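Comparing two finger pads on a hand-held gripper: a bench procedure
Reading time: 4 min
Print | E-mail

This page sets out how to compare finger pads on a pair of hand-held grippers before committing to one type for a longer run. The tests were done with Senari grippers recording through a Bimolik controller. The steps apply to any parallel gripper with pads that can be unscrewed.

1. Prepare the surface

Use a pale, plain board. Dark pads stand out well against it, and the tracking software loses the finger edges less often. Put the power strip far enough back that the fingers can open and close without touching it.

2. Check the opening

Open the fingers fully and hold them still for 10 seconds. Look at the view from the gripper camera. Both pads should be visible along their full length, with clear table between them. Check that the pads lean by the same amount. If one leans further, slacken its screws, reseat it and tighten again.
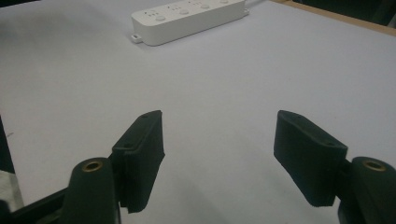
Nair commented that a lean too small to see on screen can still spoil a grip on thin plugs, and suggested closing the fingers on a strip of paper and pulling it from each end in turn. If it slides more easily at one end, the pads are not parallel.

The paper test has been added to our own routine. Do it after the visual check and again whenever a pad is changed.

3. Set the closing force

Start at the lowest setting on the controller. Close on the body of a plug, lift it clear and turn the wrist through 20 degrees each way. Raise the force by one step if the plug shifts. Write down the first setting at which it stays put, then repeat with the second type of pad.

4. Run the insertion task

Sit square to the board with one gripper in each hand. Work with one tool and keep the other low and out of its path. Approach the socket from above with the jaws pointing down. Let the cables run off the sides of the board, clear of both wrists. Record 10 attempts per pad type, then change hands and repeat.
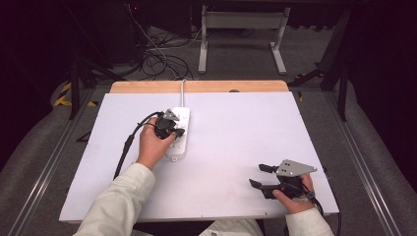 Left-hand gripper over the near end of the strip, right-hand gripper held low.

5. Compare the records

Export the log and discard any attempt where the head camera lost sight of the jaws. Our Lirnotance log held 3,331 lines for both pad types. Compare the force at first contact and the time from contact to release. Ignore the approach, which depends more on the operator than on the pad.

If the 2 sets of results overlap, keep the pad that needs the lower closing force.

Shares: 20 | Comments: 2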